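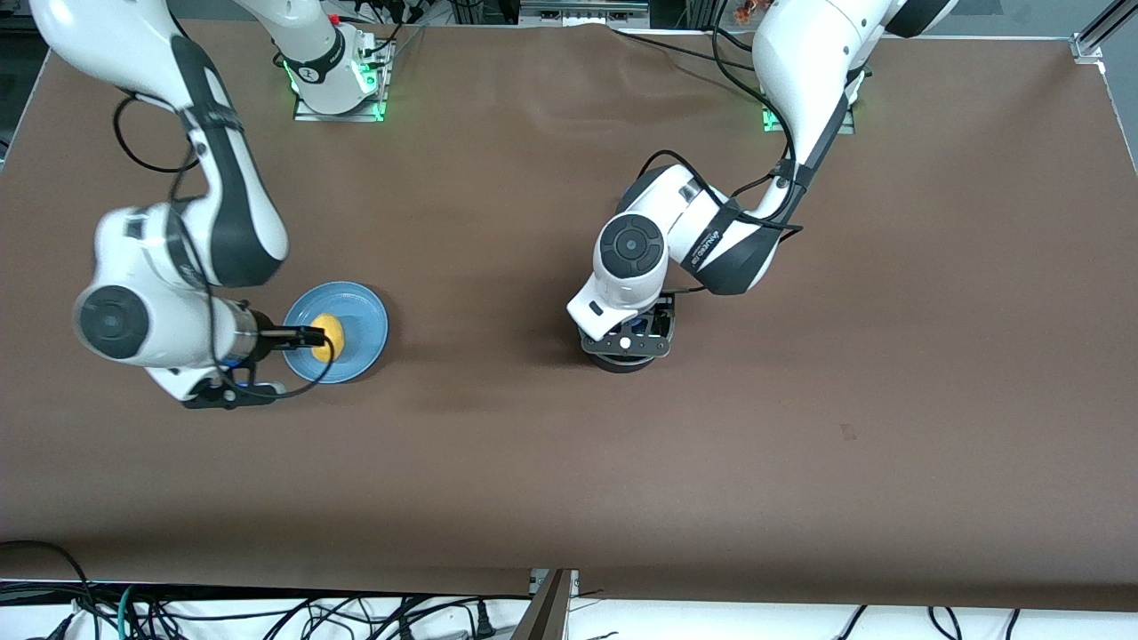 Zirnstead Table Activity Kit
Section 2: Papering the table and setting the first plate

Welcome back! If you've worked through Section 1, your box is unpacked and you know which bits are which. Now comes the part we love most, when a plain old table turns into a place to make things. A sheet of brown paper, a plate and something bright in the middle of it, and you're ready for the drawing, sorting and pretend-lunch activities that fill the rest of this guide.

These steps suit any rectangular table. For round tables, see the folding notes in Section 6.

What you need
Brown paper roll, matte (item 222)
Low-tack tape
Scissors
One plate with a flat well
One small, bright object to go on it
A soft, dry cloth

Covering the table

1. Clear the table and wipe it down with the cloth. Crumbs make the most surprising lumps under paper, so run your palm over the whole surface before you go on.

2. Unroll the paper along the long side of the table and cut it 300 mm longer than you think you need. You can always trim it back, and the offcuts are wonderful for labels and test scribbles.

3. Lay the sheet with the matte side up. If your roll came from somewhere else and has a shiny side, turn that face down.

4. Smooth the paper from the middle outwards with flat hands. Go slowly and lift it again if a fold starts to run.

5. Tape the corners first, then add a piece of tape halfway along each side. On the long sides you may want more.

6. Trim any paper hanging low enough to catch a knee or a sleeve.

Note: Light folds and wrinkles are fine! Paper that's been folded for storage will always remember it a little, and everything in this guide works perfectly well on a creased sheet. Turn the sheet so the worst of the creases sit away from where the plate will go.

Caution: Don't iron the paper while it is on the table. If you really can't live with a crease, iron the sheet on a proper board beforehand, on low with no steam, and let it cool before you lay it.

Caution: Test the tape on the underside of the table first, especially if the finish is old or waxed. Leave the test piece on overnight.

Choosing a plate

Any flat-bottomed plate will do, but colour makes a huge difference on brown. Pale blue is our favourite by a long way. It sits softly against the paper, and anything yellow or orange placed on it simply sings. A rim that's a touch darker than the well is a lovely extra, as it gives people a clear edge to draw and a clear place to aim for in the sorting games.

White plates work too, though under a strong lamp they can be hard on the eyes. Patterned plates are best kept for the later activities (Miłosz Kurek, who wrote the drawing sheets, has a whole page on spots and stripes that is great fun once the basics are comfortable).

Note: A shiny well will catch the light. If you can see a bright patch from where you're sitting, shift the plate or the lamp until it moves off the object.

Setting the plate

7. Put the plate flat on the paper, a little to one side of the middle. Leave room beside it for hands, pencils or a second plate.

8. Press lightly on opposite sides of the rim. If the plate rocks, lift it and look for a ridge in the paper.

9. Place your object in the centre of the well. Choose something small enough that there's plenty of plate showing all the way round. A play lemon, a bit of clean sponge or a painted wooden egg are all good.

10. Look at the shadow. You want a soft, dark shape on the paper under the rim, which is what makes the plate look as though it's really resting there. If the shadow is hard and sharp, bounce the lamp off a wall.

11. For drawing, trace lightly around the foot of the plate with a pencil so it can go back in the same spot after a break. For sorting, skip this step.

Caution: Use a melamine or enamel plate with younger children. Keep ceramic plates well back from the edge.

Caution: Play food and sponges can look very convincing on a plate. Put them away before snack time, and keep anything small enough to swallow away from children under three.

Your first go

Start with just the one plate and the one object and give it a proper try before you bring out more. Have everyone pick the object up, feel its weight, and set it down again in the centre. Then try it with the other hand — much harder, and a good laugh! Kusum Chaudhary's warm-up card in the Saxena folder has two more versions of this for groups who race through the first.

If something isn't right

The paper slides. Add tape along the side nearest you.

The paper tears at a corner. Patch it from underneath with an offcut. Patches on top catch pencil tips.

The plate leaves a ring. Dry the bottom of the plate and wait for the paper to dry before drawing there.

The object rolls. Flatten a pea of putty under it, or swap to something with a flatter side.

The colours look dull. Open a curtain before you change anything else. Daylight does lovely things to yellow.

Changing the sheet

Replace the paper when it's torn through or too busy with old marks to see new ones. Peel the tape back low and slow, keeping it close to the table, then roll the sheet up with the marked side in. Section 3 starts with a fresh sheet and two plates.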